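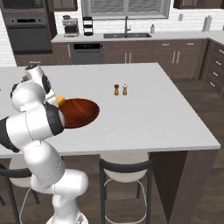
Aurélien Texier writes that the Flelis has held its finish through two seasons of daily wiping on his island, and that the one thing he would change is the depth of the overhang on the seating side.

Flelis is the solid-surface countertop in the Floltance kitchen range. It is supplied cut to size, in a single white, with a matte or satin face. The core color runs through the full thickness, so light scratches can be sanded out on site.

Standard island blank: 1052 mm deep. Standard wall-run blank: 574 mm deep. Lengths are cut to order. Edges are square unless a rounded profile is requested on the drawing; the rounded profile takes nothing off the overall size.

Support. The cabinet frame must be level and continuous along both long sides. An overhang on the island blank needs brackets, fixed to the frame and not to the top. Cutouts must have rounded inside corners and must stay clear of any joint — sink cutouts are made at the workshop, tap holes can be drilled on site with a hole saw.

Joints. Long runs are joined with Besson two-part adhesive, color matched. One cartridge is enough for four joints. Clamp until set, then sand flush. Do not use silicone between slabs.

Care. Wash with dish soap and a soft cloth. Use a trivet under pans taken from the stove or oven. Limescale comes off with diluted white vinegar, rinsed after use. Drain cleaner and paint stripper will mark the surface.

Matching upstands and window sills are listed under Arnia — order them with the top if the color batch has to be the same.

Last updated: 9/23/25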